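Minutes of the Regular Meeting of the Clamano Clothing Exchange
Held Thursday, July 30, 2020, upstairs in the sorting room

In the chair: Bleddyn Prothero
Minutes taken by the secretary, who apologizes for the length and for the handwriting behind it

1. Opening

Bleddyn opened the meeting a little after six and thanked everybody for climbing the stairs in this heat. He said how good it was to see faces again, even half faces, and that he had missed these evenings more than he would have guessed back in the winter. Windows were opened. The fans stayed off after the business with the paperwork last time.

2. Minutes of the last meeting

Read and accepted, with one change. The shelf by the door was promised to us by the people at Rees, and the last minutes had it down as coming from Udar. The secretary is sorry for the mix-up and has written to both.

3. Money

The balance stands at $2,008, and there are no bills waiting except the one for bags, which came to $151. There was a long and friendly talk on whether we need printed bags at all. Most people felt plain ones would do just as well, and cost us less, but a few were fond of the printed ones and said so. We agreed to use up what is in the closet and come back to it in September.

4. Donations since the last meeting

We took in 162 bags and boxes, a good many of them left on the step in the evening. Bleddyn asked that the sign be made bigger, and that it say please on it. The coats are in lovely shape this time and will go straight into storage for the fall. The children's things need another pair of eyes, particularly the pajamas. Towels are to go in the blue bin from now on and not on top of the sweaters, where they have been ending up.

5. Socks

Socks took up the better part of the evening, as they generally do. For anyone who was away in the spring, we used to tip everything into one big carton and hope for the best, and families were going home with odd ones. That isn't how any of us would like to be treated, and there was strong feeling in the room that a child should get two socks that match.

The divided plastic box has been a great help and everyone who has used it spoke up for it. It was agreed to do it the same way on every shift: spread the socks on the white table first so the colors can be seen, find the mates, roll or fold them, and then stand them in the compartments. Bright colors can be paired first, they are the quickest to spot. Black ones should be taken over to the window before anyone swears they are a match - navy has fooled the best of us. White ones go by the cuff, ribbed with ribbed and plain with plain.

Fuzzy or linty socks can go through the wash again with the next load. Anything with a hole goes in the rag bag, and please be firm about it.

There was a question about single socks and how long we hold on to them. Some wanted a month, some wanted to keep them forever, and one member told us a very nice story about a green sock and its partner that came in a year apart. After all that we settled on seven weeks, after which they go to Omum for rags. Carried, with one vote against, given cheerfully.

It was also agreed to buy a second divided box of the same sort, up to $15, so that children's and adults' sizes can be kept apart.
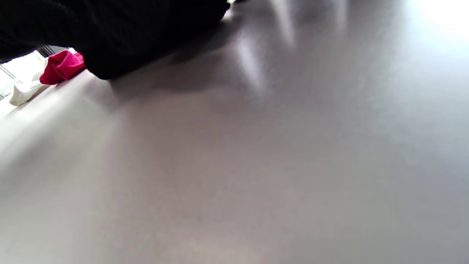
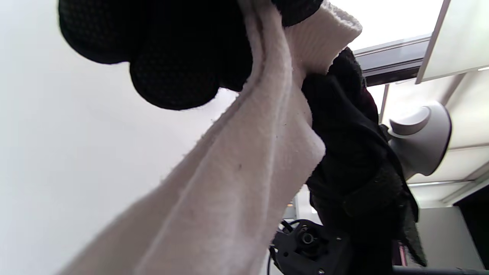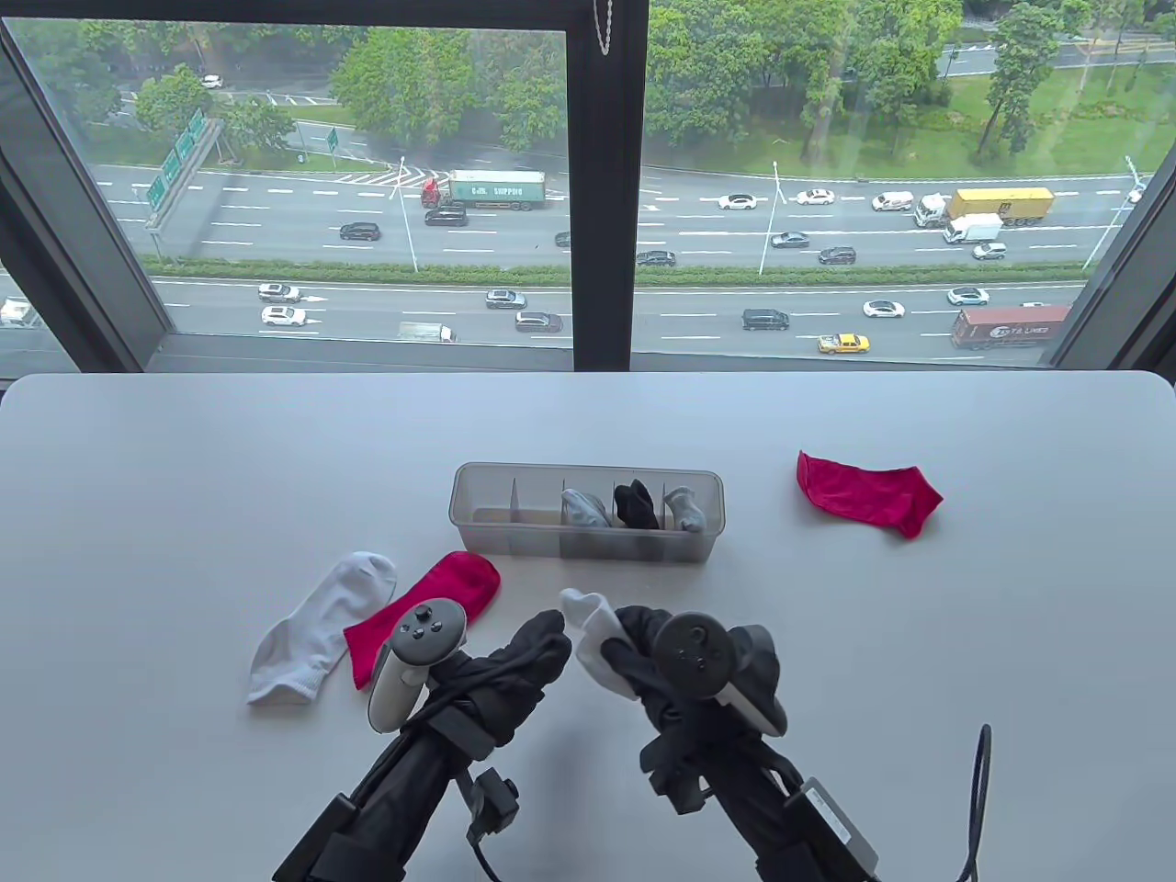 Sorting upstairs. The last picture has the divided box on the table by the window.

A smaller point that nearly got lost: small sizes still need the little paper tags, and the tags are in the second drawer with the safety pins. Whoever used the last of the string, please let the secretary know what kind it was so we can get the same again.

6. Any other business

The kettle is on its last legs and Bleddyn has a spare at home that he will bring in. The key to the back closet has been found, in the back closet. Two members offered to take the winter blankets home to air them, and were thanked warmly for it, as those blankets are heavy and there are a lot of stairs.

Parking was raised again. We left it where it was.

7. Next meeting

In September, same room, same hour, with the date to be sent around by email once we hear from the building. Please bring hangers if you have any to spare, the wooden kind if possible.

Meeting closed at ten to eight.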